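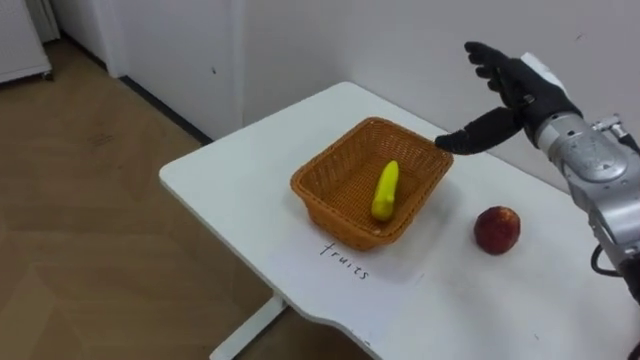 Ob man so etwas denn auch mieten könne, wollte eine Zuhörerin bei der Probe dieses Vortrags wissen, und zwar noch vor der ersten Folie. Man kann. Luvier vermietet das Remar-Paket monatsweise, mit Anlieferung und Abholung, und damit ist der angenehmste Teil des Vertrags schon erzählt. Zum Rest komme ich gleich.

(Kurz warten, bis alle sitzen. Wasser steht links.)

Folie 1 – Begrüßung

Guten Tag. Ich habe 25 Minuten, um über ein Produkt zu reden, dessen Prospekt 82 Seiten hat. Auf Seite 2 steht das Wort »mühelos«. Auf den Seiten danach steht, welche Mühe man sich vorher machen muss.

Es geht um das Einsteigerpaket Remar: Arme, Hände, Steuerrechner, Kameras und ein Zugang zur Lernsoftware. Anbieter ist Luvier, die Software kommt von Jarman. Wir haben das Paket bei Brermont seit Juni im Test. Wir bekommen dafür kein Geld und auch keinen Rabatt, nach Letzterem hatten wir gefragt.

Folie 2 – Was wir damit wollten

Sortieren. Kleine Dinge, verschiedene Formen, ein Tisch, ein Korb. Eine Banane gehört in den Korb, eine rote runde Frucht auch, und auf dem Tisch steht von Hand geschrieben »fruits«, damit wenigstens die Menschen im Raum Bescheid wissen.

(Pause. Falls jemand lacht, weitermachen. Falls niemand lacht, schneller weitermachen.)

Ein fünfjähriges Kind erledigt das nebenbei und isst dabei. Als Messlatte taugt die Aufgabe trotzdem: Eine Banane ist krumm, etwas Rundes rollt weg, und ein Korbrand ist genau so hoch, dass man mit dem Daumen daran hängen bleibt.

Folie 3 – Aufbau

Laut Anleitung ein Nachmittag. Bei uns zwei Tage, den zweiten davon am Telefon. Die Mechanik ist ordentlich gemacht, die Schrauben passen, die Kabel sind beschriftet. Leider in einer Systematik, die im Handbuch der vorigen Version erklärt wird.

Wer das Paket bestellt: unbedingt die Kalibrierung durch den Anbieter dazubuchen. Wir hatten sie gestrichen, um zu sparen. Gespart haben wir nichts.

Folie 4 – Die Hände

Die Hand ist das Argument für Remar. Finger statt Zange, schwarzer Handschuh darüber, silbernes Gelenk dahinter. Der Handschuh gehört zum Lieferumfang und bringt Griffigkeit. Er ist außerdem das Teil, das wir am häufigsten nachbestellt haben. Auf der Preisliste steht er unter »Verbrauchsmaterial«, gleich hinter den Kabelbindern.

Beim Vorführen macht die Hand großen Eindruck. Alle Besucher strecken ihr irgendwann die eigene entgegen. Bitte unterlassen, steht auch im Sicherheitsblatt.

(Hier nicht über Drehmomente reden. Beim letzten Mal ging eine Viertelstunde drauf.)

Folie 5 – Die Software von Jarman

Anlernen durch Vormachen. Man führt die Bewegung vor, die Software zeichnet auf, und nach genügend Wiederholungen soll der Arm es selbst können. Die empfohlene Menge für eine neue Aufgabe liegt bei 200 Durchgängen. Im Vertriebsgespräch klang das nach einem Vormittag mit Kaffee. Unser Stand bis jetzt: 4,000 Durchgänge, so schreibt es jedenfalls das Dashboard, das keine deutsche Zahlenschreibweise kennt. Die Geschäftsführung hat daraus zunächst vier gelesen und war sehr zufrieden mit unserem Tempo.

Die Oberfläche ist gut. Das sage ich ohne Hintergedanken. Aufnahme starten, verwerfen, wiederholen – alles dort, wo man es sucht. Der Export ist eine andere Geschichte, die steht auf Folie 7.

Folie 6 – Was klappt, was nicht

Die Banane klappt. Fragen Sie mich nicht, warum ausgerechnet die. Bei runden Sachen fährt der Arm gern sauber an und überlegt es sich dann. Der Support nennt das »konservatives Greifverhalten«. Ich kenne das von mir selbst am Buffet.

Stellt man den Korb eine Handbreit weiter nach links, wird es spannend. Dreht man ihn, wird es lehrreich. Bei schräg stehender Sonne haben wir die Jalousie geschlossen und im Protokoll »definierte Lichtverhältnisse« notiert.

Folie 7 – Kleingedrucktes

Mindestlaufzeit beachten. Der Wartungsvertrag verlängert sich stillschweigend, Kündigung nur schriftlich, bei uns bis zum 16. November. Ich erwähne das Datum, damit es wenigstens einmal öffentlich ausgesprochen wurde.

Export der Trainingsdaten: möglich, gegen Aufpreis, in einem Format, das nur Jarman liest. Vor Unterschrift verhandeln. Danach verhandelt dort niemand mehr.

Folie 8 – Kaufen?

Für ein Labor oder eine Lehrwerkstatt: ja, mieten. Für eine Linie, die morgens um sechs laufen muss: noch nicht. Wer nur eine Sorte Teil bewegt, nimmt eine Zange und geht früher nach Hause.

Wir verlängern übrigens.

(Fragen. Die nach dem Preis kommt als erste, Preisliste liegt unter dem Laptop. Die zweite ist meistens, ob das Obst echt ist.)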